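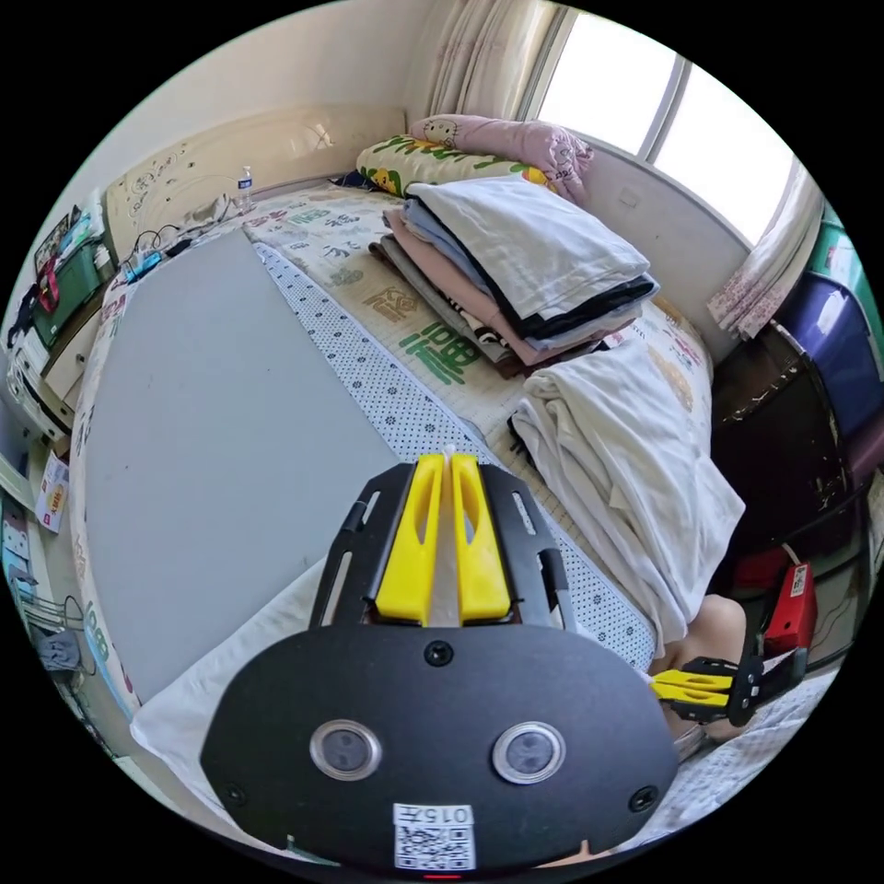
4. Setting up the Irarov dehumidifier in a bedroom

Read Section 2 before you start. The quick-start card in the box says the unit is ready "in moments". It isn't, and the card leaves out the float.

4.1 Before first use

1. Stand the unit upright for at least four hours if it has been carried on its side. If you don't know how it travelled, assume the worst and wait.

2. Take out the water tank and lift the float with one finger. It should drop back freely. There is usually a strip of clear tape holding it down, and the unit will run with the tape in place and overfill.

3. Refit the tank. Push until it clicks.

4. Place the unit on a hard, level floor with at least 200 mm clear on the grille side. Ignore the drawing on the carton that shows it tucked beside a wardrobe.

5. Plug it straight into a wall socket.

CAUTION: Do not use an extension lead or a timer plug. Do not stand the unit on the bed, on a chair or on a shelf.

4.2 Choosing a setting

The dial runs from 1 to 7. The numbers are not percentages and do not match anything on a humidity meter, whatever the leaflet implies. Start at 4 and leave it for a full day with the windows and door shut. If the room still feels clammy, go up one.

The Villalba version has a display where the dial would be. Treat its reading as a rough guide. The sensor sits low down at the back, close to the machine's own dry air, and it tends to flatter the machine. A cheap separate meter at pillow height will tell you more. When we tried one, the display said the job was done while the meter across the room still read 69.
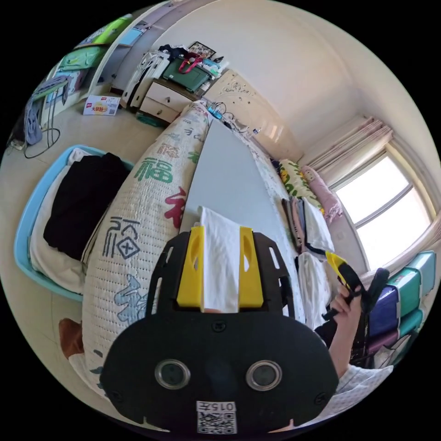
If the two readings disagree, go by the meter. Give it an hour to settle after you move it, and keep it off outside walls and window sills.

Note: "Night" mode is quieter only because the fan slows down. It also collects less water. If you have a real damp problem, run the unit on its normal setting during the day and turn it off when you go to bed.

4.3 Bedding and mattresses

You will see it claimed that a dehumidifier will "refresh" a mattress. We have our doubts. It dries the air, and the air dries what it can reach, which does not include the middle of a mattress under two layers of covers.

1. Strip the bed back to the mattress once a week during the damp months and leave it bare for a morning.

2. Lift the mattress on to its edge every so often and feel the underside. Look for grey or black spotting along the slats.

3. Wipe the slats with a dry cloth. If they are spotted, see Section 6.

4. Put nothing back until the underside feels the same as the top.

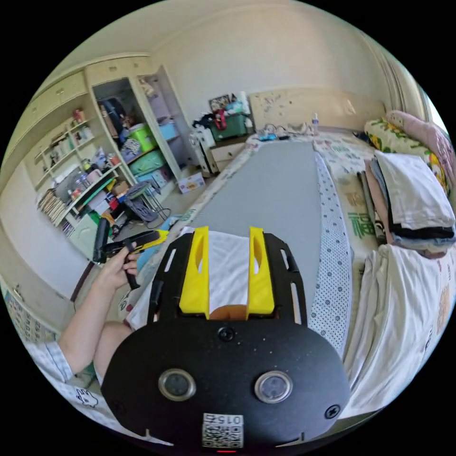

Mattress pads and covers are sold as the answer to damp, and most of them do very little for it. Some make matters worse by holding moisture where you cannot see it. The same goes for anything left lying on the bed for weeks at a time. A long mat down the middle, like the grey one on this bed, should be lifted off when you strip the sheets, and both sides of it checked. Hang it over a door or an airer for the morning. Don't drape it over the dehumidifier.

CAUTION: Never cover the grille to "direct" the warm air at bedding.

4.4 The Stirkcombe drain hose

A hose kit is sold separately under the Stirkcombe name. It saves you emptying the tank, provided the hose runs downhill all the way. Most bedrooms have nowhere for it to run to. If yours does:

1. Switch off and unplug.

2. Remove the rubber bung from the rear outlet and keep it.

3. Push the hose on as far as it will go. The clip in the kit is feeble – use a proper one.

4. Leave the tank in place.

5. Check the floor under the joint after an hour, and again the next morning.

Estcombe lists the hose as fitting all models. Check the outlet on yours before you pay for it.

Section 4 last revised May 10, 2020.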